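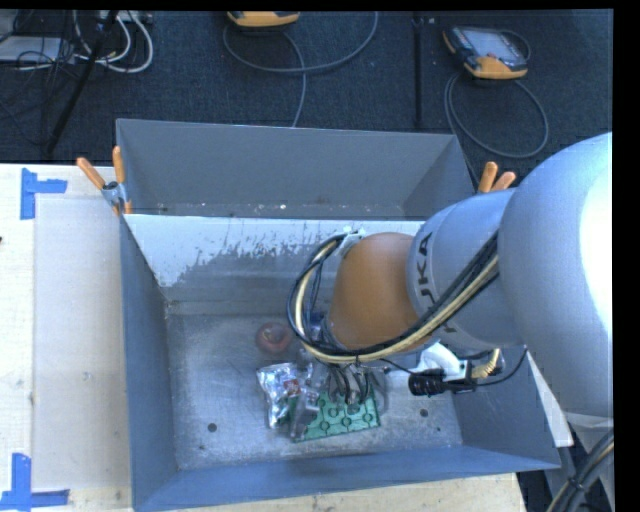 March, bench 2

Adhesive shelf-life check, continued from the February pages.

Pulled the second Brorkitz two-part epoxy kit from the cold cabinet at 8:15 and let it come up to room temperature before opening. Resin clear, hardener slightly yellow compared with the retained sample. Label on the hardener can is past its date. Resin is not.

Mixed 20 g by weight at the ratio on the data sheet. Stirred by hand, scraped the cup twice, transferred to a clean cup and stirred again. The January batch was not transferred and I suspect unmixed hardener on the cup wall accounts for the soft spots in coupons A and B. Cannot prove it now, both were cut up.

Lap shear coupons: 5 pairs, mild steel, abraded with the coarse pad and wiped with solvent until the cloth came away clean. Bond line set with the wire spacers. Clamped with the small spring clamps, fillets wiped before gel. Pair 4 slipped sideways when clamped. Reset it, but the overlap is a little short on one side. Marked with a scribe so it can be left out of the average if it reads low.

Cure at room temperature overnight, then the low oven. The oven controller still overshoots on the first ramp. Start it empty, let it settle, then load.

One pair from the fresh Stelmakh kit went through the tensile frame this afternoon as a reference. Peak load 2,345 N. Failure was cohesive over most of the overlap, with a bare patch at one corner where the wipe probably missed. The load trace has a small step early on, which looks like the grips seating. Tightened the lower grip afterward and cleaned the jaw faces. The step should be gone on the next pull. If it is still there, look at the pin.

Viscosity of the old hardener: cup test only, ran slower than the retained sample in every run. Spindle is out on loan to the Closerano side.

To do:
Pull the Brorkitz pairs after the oven cycle and cool-down.
Photograph fracture faces before anyone handles them.
Ask Ano for the batch certificate on the hardener. The one in the binder is for a different lot.
Reorder wire spacers, thin size.
Move the expired can to the lower shelf and tag it TEST ONLY.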